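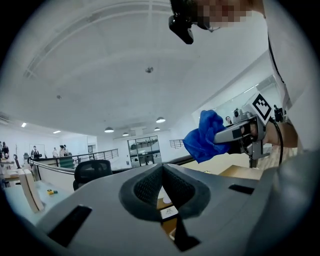 In praise of the long way round by bus

I have become a bore about buses. Friends who ask how I got to their house now know to put the kettle on first, as the answer might take a while. I don't mean the express coach, either, with its reclining seats and its toilet. I mean the slow one, the village-hopper, the bus that turns off a perfectly good main road to visit a post box and three bungalows and then comes back again.

Mine is the 837, which runs from Stasanis to Oral by way of what feels like every farm gate in between. The train does the same trip in a fraction of the time. I used to take the train. I used to sit in it looking at my phone, arrive, and have nothing at all to say about the journey, and for years I thought that was a sign of a good one.

Then one February the line was shut for repairs and I got on the bus in a foul mood. By Prisance the mood had gone. I had seen a heron standing in somebody's garden pond (looking very pleased with itself), a man carrying a door on his head, and a church with a clock that was wrong on both sides by different amounts! I had lived within reach of all this for half my life and never laid eyes on it.

The top deck changes everything

If your route has a double-decker, go up. Please go up. You get a view that no car driver has ever had of their own county: over the hedges, into the orchards, down on to the flat roofs where people keep deckchairs and dead tomato plants. Branches bang on the front window and small children scream with joy, and I am usually quite close to joining in.

You also get the talk. People on trains whisper into phones, but people on slow buses speak to each other, partly from habit and partly as the engine is so loud that whispering is no use. I have picked up a recipe for marrow chutney on the 837, plus a very firm opinion on where to buy hinges. I have been told the whole story of a boundary dispute by both sides, on different days, and I still don't know who was right.

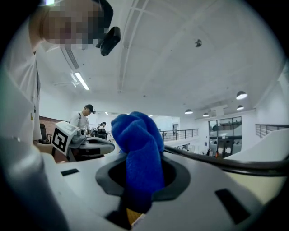
But isn't it a waste of time?

I hear this a lot, mostly from people who then tell me about the two hours they lost to the television. Of course it takes longer. I do know that not everyone has a morning to spare, and if you have a shift to get to or a child to fetch, a bus that wanders is no fun whatsoever. Those people deserve a fast service as well, and I'd march for it.

What bothers me is the way slow routes get judged only as bad fast ones. When the Zornent loop came up for cuts, the whole argument was about minutes. Not a word about the woman who rides it to the library on her own, or the teenagers for whom it is the only way out of the village on a Sunday.
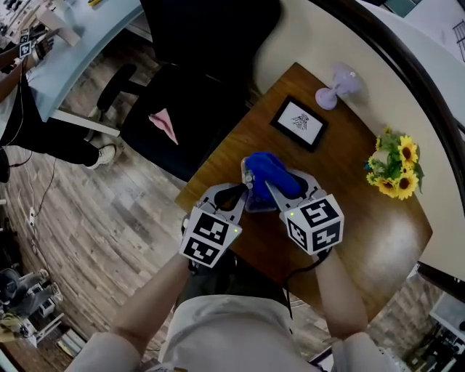
And the minutes aren't empty, that's the thing. I do my best thinking somewhere past the Prisance turning, with my forehead against the glass. I have written letters in my head there, planned a birthday dinner for 5, and made up my mind to leave a job. Give me an hour at home to think and I'll clean the oven instead.

So look up the oddest route on your local timetable, the one with the footnotes and the stops you can't pronounce, and ride it to the far end. Take a sandwich. Sit on the left going out and the right coming home, or the other way about if the sun's in your eyes, and do check the time of the last one back, because I didn't once and it was a very long walk from Oral.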